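Evaluation of the Oswood Arm Simulation Package for Teaching Use

Nuanchan Ongart
Individual project report, Robotics and Control

1. Background

The department runs its introductory manipulation module on two physical arms, which are shared between all the lab groups. Waiting time is the main complaint each year. Before the start of term in September the module leader asked for a review of simulation packages that could take over the early exercises, leaving the hardware free for the final assignment.

The package reviewed in this report is Oswood, sold by Brernodico as a teaching licence. It consists of a physics engine, a jointed arm model with a parallel gripper, a set of ready-made tasks and a scripting interface. The licence covers one teaching room and is renewed each year. A trial licence was used throughout.

2. Aims

The project set out to establish whether:

(a) a student with no earlier experience of simulation could install the package and run a first task within one lab session;
(b) the supplied grasping task behaved consistently enough to be marked automatically;
(c) the display was clear enough for a student to find a fault without reading the log.

Comparison with other packages was outside the scope. Cost is not discussed, as quotations are handled by the school office.

3. Installation

Installation was carried out on a standard machine in the Linville lab, running the university's normal desktop build. The installer asks for administrator rights at one point only, when the licence service is registered. This would be a problem for students working alone but can be dealt with once by the technicians.

The manual gives the steps in the wrong order. The licence file has to be in place before the arm models are unpacked, otherwise the models are listed but will not load, and the error message refers to a missing mesh – no mention is made of the licence. The correct order is given in the help file inside the program, which cannot be opened until the program is running.

4. Method

The task chosen was the cube pick. A cube is placed at a random position within reach of the arm, and the controller has to close the gripper on it and raise it to a set height. The supplied controller was used without changes, following the procedure set out by Nedeljković in the module handbook: fixed step size, default friction, a new random seed for each trial.

Trials were run in batches from a script, with the display turned off. A total of 939 trials were completed. A trial was recorded as a success if the cube was still above the set height 3 seconds after the gripper closed. One batch was left running over a Saturday and stopped early when the machine went to sleep. It was discarded and repeated.

5. Results

The supplied controller succeeded in over nine tenths of the trials. Failures fell into two groups. In the larger group the cube was gripped near an edge, turned between the fingers and dropped. In the other, the arm reached a joint limit before it reached the cube, and the trial timed out. Running the same seed again gave the same outcome in every case checked, so aim (b) is considered met.

The display was assessed separately by stepping through selected trials at the default window size. The default view uses a plain grey-blue background with no floor or grid. The white arm stands out well and the red cube is easy to find by colour, but it is very small next to the gripper. With the cube directly under the hand, it is difficult to judge from this view alone whether it is held or only close to the fingers.
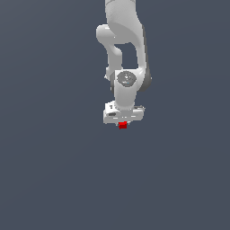 6. Discussion

Aim (a) was met only in part. The first task ran within the session, but most of the time went on the licence fault described in section 3. With the software already installed by the technicians this would not arise.

Aim (c) was not met with the default settings. Height is hard to read without a floor, and the absence of cast shadows removes another cue. A second camera can be added from the script in 4 lines, and a grid can be switched on in the view menu, although the setting is lost when the program closes.

7. Recommendations

Oswood is suitable for the first two exercises of the module, subject to the following:

– installation to be done centrally, using the order in section 3;
– a start-up script to be issued with the grid and a side camera already set;
– marking to be based on the trial log and not on screenshots;
– Brernodico to be asked whether the view settings can be saved in the next release.

The batch script and the full table of seeds are held in the module repository under the project folder.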